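OK so a few of you asked what I do all day now that I'm on the teleop crew. Short thread, I'm on my lunch.

1/ I teach a two-armed robot to put together furniture. By hand, sort of! I hold a pair of leader arms, and whatever my wrists do, the robot's wrists do. Every run gets recorded and the good ones go into training.

2/ This month's task is a little white plastic table. Flip it over, legs up, seat each leg in its corner. My nephew could do it in a minute. My first try through the arms took me 20 (and I dropped a leg on the floor twice).

3/ The hard part is that you can't feel anything. Your hand wants the leg to tell you when it's in, and it doesn't, so you end up watching the collar at the bottom and going by eye. Theda Kohlhase trained me and she kept saying "slower, slower" until I wanted to scream. She was right, ugh.

4/ Two arms is its own thing. One steadies the rim, the other grabs low on the leg. If you grab high it wobbles like crazy and the whole table scoots across the cloth.

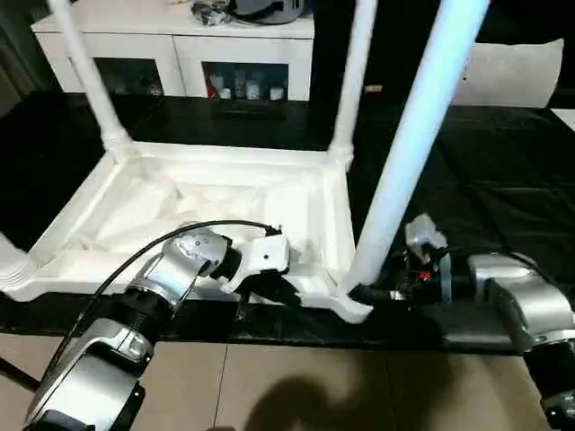 5/ We're at 254 keepers for the table as of 1st December. Goal is 3,234 across all the Belay tasks, so, you know, I'll be here a while. Yabsira Derese has way more than me and brings it up constantly.

6/ What makes a keeper? No long pauses, no regrabbing the same leg five times, and finish with both grippers open and clear. If I goof and fix it neatly we keep that too, and those get their own tag. I love those. Feels like showing somebody how to recover from a bad parallel park.

7/ Somebody asked if my arms get tired. YES. Shoulders mostly. Hamdia put a folded towel under her elbows and now we all do it.

8/ Next up is taking the legs back off, which I'm told is worse. Will report back. Adanech if you're reading this, I still have your charger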